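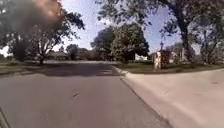
Keeping unit 33 on the road in Gresden

I'd been pestering the technician who looks after Grondow's sidewalk delivery robots for weeks, and she finally gave me a morning (and a coffee!). Unit 33 is her oldest machine, with 1809 deliveries on it, and it was up on the bench with its wheels off when I walked in.

"It pulls left," she told me. "Not a lot, but on a long straight street you notice." The culprit was a front hub bearing, and she let me hold the old one - it crunched like it was full of sand. She presses in a new one, checks the belt tension with her thumb, then with a gauge "so my thumb stays honest," and only after that does she bother with the software.

Then comes calibration, and she does that outside on a residential street. Curbs and driveways matter most to her, plus big patches of tree shade.

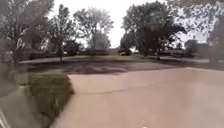

How often do the cameras need cleaning?

"Every morning, with a soft cloth and plain water," she said. "In August I do it again at lunch, when the bugs are bad."

She's picky about the cloth, too. Paper towels are banned from her bench, and so is the blue spray that somebody at Kristiansen, the parts shop, once threw in for free.

The battery gets less fuss. She charges it to 64 percent for storage and pulls the connector, a habit she picked up on her last job. The contacts get a look whenever the lid is off.

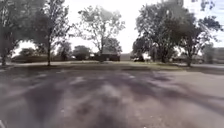

I asked what she'd change if she could redesign one thing, and she didn't even stop to think. "The lid screws! There are 2 sizes and they look the same." She's marked the long ones with nail polish, and she's ordered a box of spares for the next hub job.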